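4.2 Handling rules for the reassembly task

The Kurkeck protocol sets out how a robot arm should handle parts in an open desktop computer. We applied it at our own bench.

Rule 1. Keep both fingers clear of sockets and slot latches when a card is brought over the board.

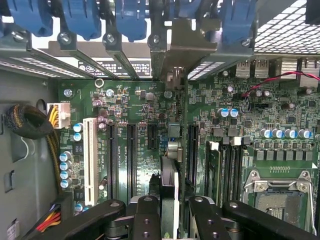 Rule 2. Lay the case on its side and fix its position before the first run. An operator checks this every 30 trials.

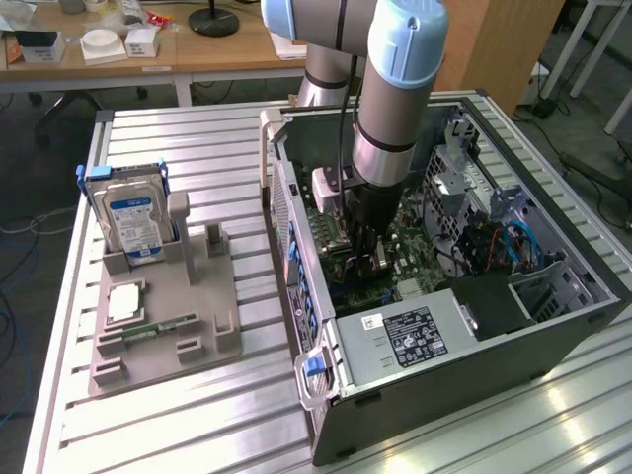

Figure 3. Gripper over the motherboard, with the parts fixture at left.

Rule 3. Grip thin modules upright — never across the contacts.

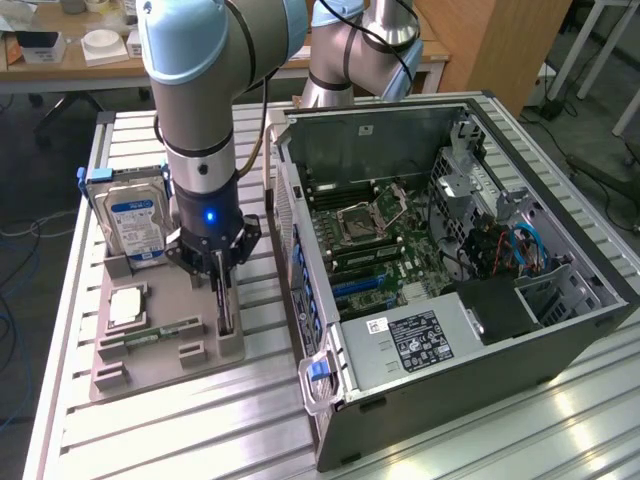 Rule 4. Give every part its own place on the fixture, and keep the wrist view of the tray and chassis open.

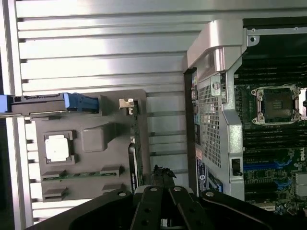

4.3 Stop conditions

A run ends after 2 failed grasps.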